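3.2 Work surface

Layouts were prepared on a light wooden tabletop of planked grain at the Haverford site. Small white round objects were placed on the wood by hand, with no fixed spacing.
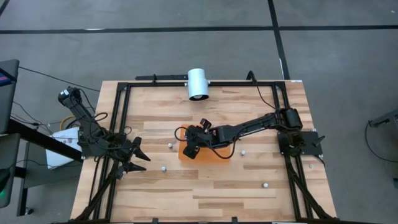 3.3 Materials

The Horkov set adds capped bottles to the loose items. An orange mat serves as the reference area, and each layout is recorded relative to its edges. 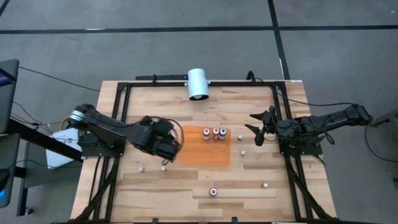

Layouts were held for 50 seconds and then cleared. Of 37 layouts, 22 used the full set.
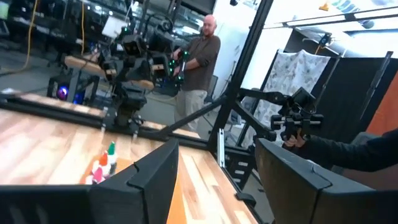
Figure 3. Work surface and materials.

Cap color was the only cue used to tell the bottles apart. Bodies are white throughout, so the green cap was taken as the origin when bottle order was coded. Clustered bottles were coded as one group.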